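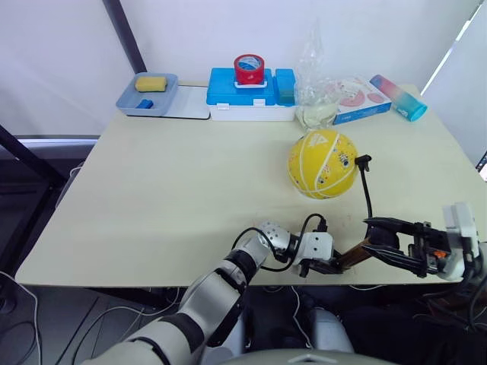

Section 4. Putting up the Custholm table

Villden Custholm, fixed leg version. Rev. Oct 16, 2025. Replaces the January sheet, please toss the old one. The leg order was wrong in it.

Two people for steps 5 and 6. The rest one person can do.

4.1 Before you start

Clear floor, flat as you can get. Lay the flattened carton down and work on that. Do not build on gravel or thick carpet.

Have ready:
Hex key (in the small bag)
Phillips screwdriver, medium, not supplied
Level, the longer the better
Tape measure
Soft cloth
Pencil

Check the bags against the parts sheet. Bag A is leg bolts and washers. Bag B is feet. Bag C is the brace and its short screws. If a bag is short, stop here and write to Villden with the number on the carton end, not the number on the receipt. They can't look up the receipt one.

CAUTION: Long screws in bag A will go right through the top if you use them on the brace. Short screws only on the brace.

4.2 Where it goes

Top is 1,623 mm long. Measure the room, then measure the door. Turning the table in a narrow hall once it's built is miserable, so build it in the room it will live in.

Leave a hand's width to the wall at the back edge. More if there is a curtain. Keep off radiators and floor vents.

If there's an outlet behind the table plug in your power strip now. You will not get your arm back there later.

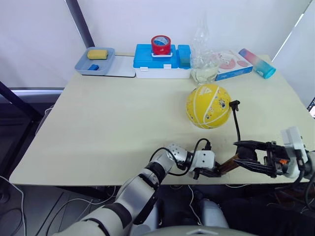
Fig. 4-2. Table top, cream finish.

4.3 Legs

1. Lay the top face down on the carton. Film stays on for now.

2. Find the stamped letters on the underside, L and R. Legs are not the same left and right. They look the same. Check the letter at the top of each leg.

3. Set the L frame on its plate. Start all the bolts by hand, two or three turns each. Do not tighten any yet.

4. Same for the R frame.

5. Second person holds the frames upright. Slide the brace in between, tab side toward the back edge. If it won't reach, the frames are leaning out, push them together at the feet.

6. Short screws into the brace. Snug, then stop.

7. Now tighten the leg bolts, corner to corner, never one side all the way first. Hex key only. No drill, no impact driver.

8. Screw the feet in all the way. You will back them out again in 4.5, that's normal.

NOTE: A bolt that goes stiff after one turn is crossed. Back it out and start agian. Forcing it strips the insert and that isn't covered.

4.4 Turning it over

One person each end. Lift, don't roll. Rolling it over on two legs bends the plates and then it will wobble forever.

Grip under the top, not on the brace. Shoes on.

Set down all feet together if you can.

4.5 Leveling

Load it a little first. An empty table levels one way and a loaded one another, on soft floors especially. A few books in the middle is fine.

1. Level along the long side. Back out the feet at the low end, a half turn at a time.

2. Level front to back.

3. Go back and check the long side again, it will have moved.

4. Push down on each corner in turn. Any rock, find the foot that's off the floor and bring it down till it touches.

5. Lock nuts up against the frame. Finger tight plus a little.

No level? Put a ball down and let go. If it rolls off toward one end, that end is low. Rough but works. 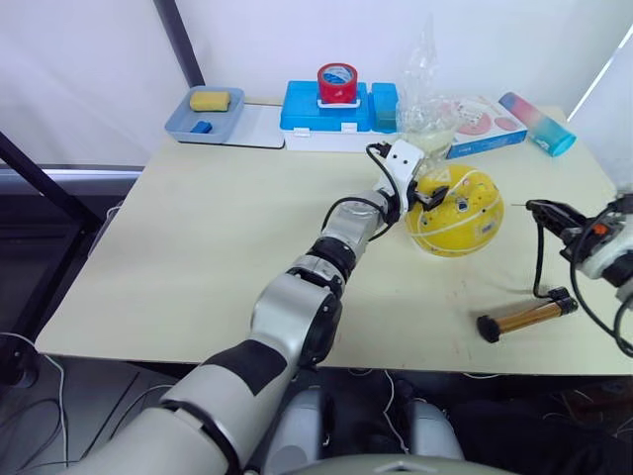

Old houses, the floor may be further out than the feet can take up. Use the spacer pads (part 387, ordered separate). One pad per foot, do not stack them. Folded cardboard will squash flat in a month and you'll be doing this all over.

CAUTION: Never back a foot out past the red line on the thread.

4.6 Film and edges

Peel the film now. Start at a corner and pull it low and slow, back over itself. If it leaves glue, use Nustach cleaner on a cloth, small patches, wipe off before it dries. No acetone, no paint thinner.

The Taipe edge strip comes already fitted. Press along it once with your thumb. Lifted spots can be put back: hair dryer on low, press, hold until it cools. Don't trim the ends.

4.7 Load

60 kg, spread out. Less than half of that if it all sits at one end. Don't stand on it and don't sit on it, same goes for kids.

Vises and clamp lamps: put a scrap block under the jaw. Keep clamps away from the corners, the leg plates are right there and the clamp won't seat.

Heavy things toward the back edge, over the brace. Light things anywhere.

4.8 First week

Wait 6 hours after peeling the film before you put anything rubber on it. Rubber feet, mats, balls, pump hoses. Fresh finish can pick up a mark from dark rubber and it does not come out, we've tried.

After a week go round all the leg bolts with the hex key once more. Most take another quarter turn. After that once a year is plenty.
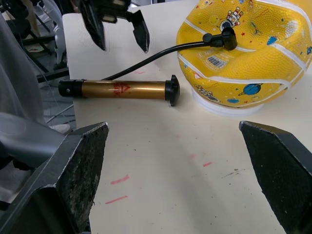
Check the lock nuts at the same time. If you moved the table, do 4.5 over from the start.

4.9 Cleaning

Damp cloth, dish soap, dry it after. The soft side of a sponge is ok, the scrub side is not. Pencil comes off with a white eraser. Ink, Nustach on a corner of cloth and be quick.

No wax. No furniture spray. Both make it slippery and dust sticks to it.

Scratches: light ones will fade with use. Deep ones stay.

4.10 If something's wrong

Wobbles side to side. Leg bolts loose, or tightened before the brace went in. Loosen all, redo step 7.

Wobbles front to back. Brace in backwards. Tab goes to the back edge.

Rocks on one corner. See 4.5.

Top bows in the middle. Too much load, or it was stored leaning on a wall. Unload it, leave it a couple of days. If it's still bowed write to Villden and send the carton number.

Creaks. Usually a missing washer under a leg bolt. Look in bag A, there is often one left stuck in the fold at the bottom.

Keep the hex key. Tape it to the underside next to the L stamp, thats where the next person will look.

Section 5 covers the drawer kit and the cable tray. Drawer kit does not fit tables with the spacer pads on.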